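March 3, 2022
Glaze bench, notes

Opened the kiln at 9. This was the second run of the Skolell white over the buff body, slower cooling than in January. Nighat had programmed a hold on the way down and written it on the door in marker, so at least this time I know what the kiln was told to do.

Results by shelf:
Bottom: all tiles crazed. Fine net, shows up after ink. Same as January.
Middle: crazing on the thick dips only. Single dips look clean under the loupe.
Top: clean, but two tiles have pinholes along one edge. Could be dust from sanding. I did not wipe them down and should have.

So the hold helps the middle shelf and does nothing for the bottom. Ashraf thinks the bottom runs cold and the body never gets far enough along to fit the glaze. I think he's right. Cones next time, one per shelf, no more guessing from the controller.

Weighed out a new batch with 6 percent more silica, dry weight 254 g. Sieved twice. It settled hard within the hour, so I added a pinch of Epsom salts and that fixed it. Label on the jar says Hovent B. The old jar also says Hovent B. Relabeled the old one A2. Please don't use A2 for anything that matters.
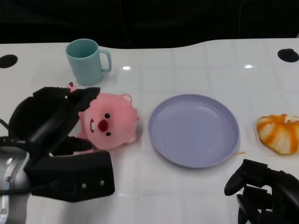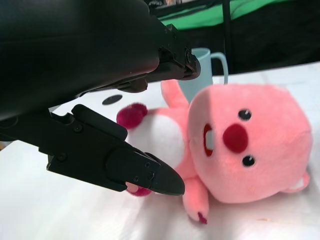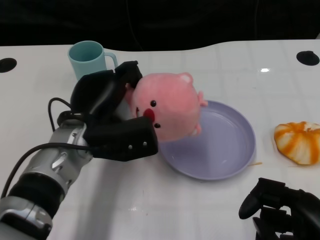 White table. The mug is in all three, and so is the pink toy.

After lunch dipped 14 tiles in the new batch, half at a three count and half at a six count. Numbers are scratched on the backs. Tile 9 got a thumbprint, left it in anyway.

Shanti asked about boiling and freezing the good tiles from the top shelf. Yes, but keep one back untreated. The last set all went in the pot and we had nothing to compare to.

Scale drifted again when the fan was on. Kramer manual says to let it warm up first and I had not. Reweighed the silica, it was fine.

To do
Cones for three shelves
Wipe tiles with a damp sponge before dipping
Ask Nazanin if the buff clay is from the same delivery as January's
New sieve brush, the old one is shedding bristles into the bucket
Load Friday morning, Nighat has the kiln until then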